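# About Trandside

Trandside is a small test workshop. We try out grippers, robot arms, cameras and controllers for people who are thinking of buying them, and we write down what we find. We don't sell hardware and we don't take commission from anyone who does.

Most of our customers are small firms that have never owned a robot. They might pack gift boxes, sort returned goods or run a kitchen, and they have been told by a supplier that a certain gripper will do the job. They come to us before they place the order. The rest are colleges and research groups who want two or more hands compared on the same task by someone outside their own building.

## What we test

The questions we get are usually plain ones. Will it pick up something soft without marking it? Can it let go cleanly? Does the cable catch? How long does it take a new operator to get used to the controller?

We have 144 household and shop items on our shelves and we choose from these for each job. Customers are welcome to send their own as well. Every item has a card with its weight, its size and the places where it may be gripped. When an item wears out we replace it with the same kind and note the change on the card.

A standard comparison is 200 attempts per gripper. We record every attempt, including the ones that fail because the operator made a mistake, and we keep those in a separate column. The full table goes to the customer along with the report.

## How we set up a table

Our tables are laid out to look like places where people live and work. A bare white bench is easy for a camera, and results from one don't tell you much about a dining room or a shop counter. We use cloths with patterns, plain cloths, bare tops, screens and ordinary objects of mixed shapes.

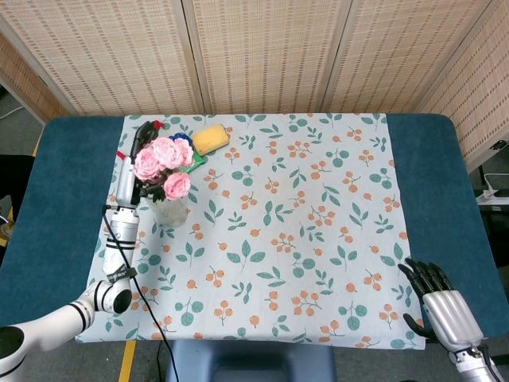
Tellness

On the table there is a printed cloth, with roses in a clear glass vase and a yellow sponge towards the back. The arm on the left carries a black gripper with two fingers. On the right is a hand with black jointed fingers and a metallic palm. We like having both kinds at one table, as it saves a lot of argument about whether the light or the cloth was different between tests.

Flowers and sponges are useful to us for different reasons. A sponge gives way when it is squeezed, so it shows how finely the closing force can be set. Flowers partly cover whatever stands behind them and their outline is uneven, and camera software that copes well with boxes can do badly with petals. Clear glass is harder again. Some depth cameras hardly register it, and we report on glass separately for that reason.

A patterned cloth is mainly a camera test. Small printed shapes can be taken for objects, and we log each time the software tries to pick one up.

## Grippers and hands

We are often asked which is better, two fingers or a full hand. It depends on the work. Two-finger grippers are simpler to set up and simpler to repair, and for boxes, tubs and bottles we tend to recommend them. Hands with several fingers can hold odd shapes in more ways, but they need more time at the controller and more care with the cables. If a customer's list of items is short and doesn't change much, we will say so in the report and suggest the cheaper option.

## Our test records

Test notes and tables are kept in a system we wrote ourselves, called Khổng. Customers get a login for their own jobs and can read the notes as they are added. There are currently 295 completed comparisons in it. Older jobs, from before Khổng, are on paper and can be scanned on request.

## Where we are

We work from a single-storey unit at Pleledberg with 4 test bays. There is parking at the front and level access throughout. Customers may watch their own tests and try the controllers for themselves. Please wear flat shoes and tie back long hair.

Visits are by appointment. The workshop is closed for the last two weeks of July, when we check and recalibrate the arms. Equipment sent for testing can be delivered on any working day, and we ask for the power supply and the manual to be packed in the same box.

Page last updated 26 August 2023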